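Home Research Teaching Papers Contact
Last updated: June

3. What people mean by "put away"

I started this part of the study thinking it would be the easy part. Dennis Lema and I had 113 written answers from households in Vurkosham, all to one plain question: where do your spare bed linens live when you aren't using them? I figured people would name a closet and we'd move on to laundry habits, the thing I really wanted to write about. 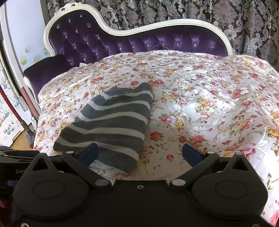
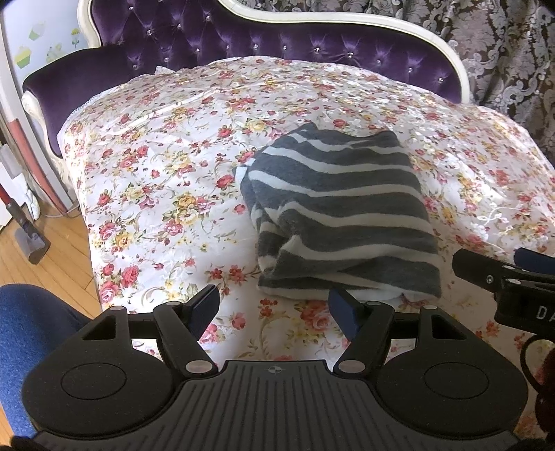
Figure 4. Folded striped textile on a bed, two views. The purple tufted headboard shows in the second.

Well, so much for closets! A lot of our answers named a surface, and the surface was usually a bed. "On the guest bed, folded" came up so often that Selamawit Woldegiorgis, who did the first round of coding, gave it its own code (she called it "resting"), and I argued against it for a week before giving in. She was right. People who wrote this way didn't think of the linens as waiting to be put away. As far as they were concerned, the job was done.

We then went back for longer talks with 16 of the households. I did most of these myself, usually at a kitchen table, and I'll admit my early ones were pretty bad. I kept saying "stored" and people kept politely correcting me. One woman told me storage was for things you'd forgotten you owned. Her towels were "out," and out was a place, the same as the hall cupboard was a place. After that I dropped the word and just asked people to tell me about the last thing they folded.

Kiprono Lema noticed something I had missed in the transcripts. When the fold was described in any detail, it was nearly always tied to a person: a mother, an aunt, a roommate from years back. Thirds or halves, edges in or edges out – people had strong feelings, and they could tell you who they got them from. Two of the couples we talked to fold differently and have each quietly refolded the other's work for years, which I loved hearing and which made a mess of our coding sheet.

I-hsuan Peng has pointed out that our question may have pushed people toward tidy answers, and I think that's fair. Nobody wants to write "in a heap on the chair" to a stranger. The follow-up talks turned up plenty of heaps (mine would have counted too), so the written answers should be read as what people like to think they do. Section 4 takes up the heaps, along with Eifion Pritchard's older notes on shared laundry rooms in Skutis, where the whole idea of a spare towel works differently.

2 comments 16 shares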